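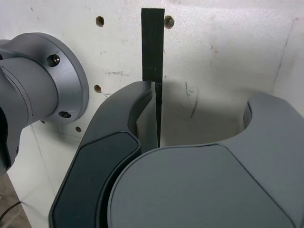 Florker Stadmont - Parts Sorting

Section 4. Setting up the bench arm and running the block check

Revised October 2023. Replaces the sheet taped inside the cabinet door. Please take that sheet down if you see it.

Read this section before your first shift on the bench, even if you have had the Qureshi training. The training was given on a clean table by people who do it for a living. Our table has holes, pen marks and shadows, and the arm has to work on it anyway.

The Qureshi brochure says the arm "frees staff for higher-value work." So far it has freed us from picking up small parts and given us setup, checking, clearing and logging. Some of that is better work. My wrists prefer it. But it is work, it takes time, and you should put it on your time sheet under its own line, not under "general."

Before you start

1. Find out who had the bench last and read their log entry. If there is no entry, treat the setup as unknown and do the whole of this section.

2. Walk the cable from end to end. It should lie loose on the table with no tight bends. Do not tape it down. It was taped once and the arm pulled it out of its plug.

3. Look at the bolts where the gripper meets the arm. You are looking for one that sits prouder than it should. Do not tighten it yourself. Call maintenance and leave the power off.

4. Wipe the tabletop with a dry cloth. The old drill holes and brown marks stay where they are. Flurnulari (the software on the bench screen) was set up with them there, and nothing good came of covering them.

CAUTION: Keep your hands out of reach of the arm whenever the power light is on, including when it is standing still. A still arm may be waiting on the next command. From the outside you can't tell the difference.

Setting out the blocks

5. Take the red, yellow and green blocks and the black strip from the drawer. Use only these. A block borrowed from another bench may be a hair larger, and you will spend your morning chasing a fault that isn't there.

6. Put the red block inside the black square on the table. It doesn't have to be dead center. If the arm can only manage a perfectly centered block, we want to know that now.

7. Lay the black strip flat, well clear of the square.

8. Stack the green block on the yellow one. The stack doesn't need to be neat either.

Note: The screen will offer "Auto layout accepted" almost as soon as you step back. It has offered this with the red block still in the drawer. Check the table with your own eyes and then press Accept.

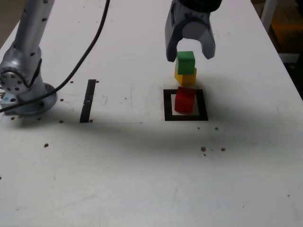 9. Press Start and stand at the end of the bench, where you can reach the stop button without leaning across. Watch the fingers, not the screen. The screen shows what the arm has been told to do.

10. Let the program run to the end. It goes to the blocks first and the strip last. The strip is the hard one. It is thin, it can tip in the fingers, and in my opinion it is the only part of the check that looks anything like the parts we sort.

11. If the arm misses, let it finish its second try. It is allowed 2 tries per piece. After that press Stop, even if the screen says "Recovering."

12. Write down what you saw in the paper log. Plain words are fine: "missed the strip, tipped left" is more use to maintenance than a fault code.

CAUTION: Do not nudge a block into place to help the arm while it is moving. Everybody wants to. The run then counts as a pass, the next person trusts it, and you have put your fingers where they shouldn't be.

About the numbers

Our target from the front office was 974 parts a shift with one person at the bench. That number was worked out before the arm came and leaves no room for this check, for jams, or for the trips to find the maintenance key. On a good shift with two people nearby we get close. With one person we don't, and nobody should be written up for it. Irén Vincze in planning has agreed to look at the target again in December. Until then, log your real count and log your stoppages next to it. A low count with no stoppages written down looks like a slow worker. That is how it will be read.

Flurnulari also keeps its own tally. It counts a pick when the fingers close, whether or not there is anything between them. If its tally and the bin don't agree, believe the bin.

Positioning the gripper by hand

You will need this when the check fails on a block and maintenance wants to know if the approach is off.

13. Turn the speed dial to its lowest mark and switch to Manual.

14. Open the fingers fully before you bring the gripper down.

15. Lower it until the block sits between the fingers, with a gap you can see on each side. Move the arm in short taps. Holding the key down makes it drift past the point where you let go.

16. Stop there. Look from the side and then from above. A block that looks centered from one spot can be well off from another.
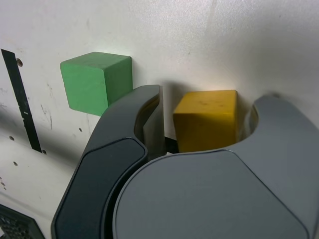

Fig. 4-3. Yellow block between the open fingers. Green block behind the tip of the left finger.

17. If the gaps look badly uneven, write down which side is tight and call maintenance. Please don't fix it with the offset menu. The offset is saved for every job, and the last time somebody changed it we lost most of a day and had a bin of almost 50 mixed parts to sort by hand.

Note: Keep sorting by hand once in a while. Ask your lead for a hand shift if you haven't had one lately. When the arm is down the work still has to go out, and the people who were quick at it are getting slower. I include myself.

If you disagree with the arm

You may stop the bench at any time and you don't need a reason that fits the drop-down list. Choose "Other" and write it on paper. Supervisors have been told this. If you are asked to restart a bench you have stopped and you aren't happy with it, hand over to your lead and say so in the log.

Corrections to this section go to Sorcha Scanlon, Parts Sorting, by the tray next to the bench.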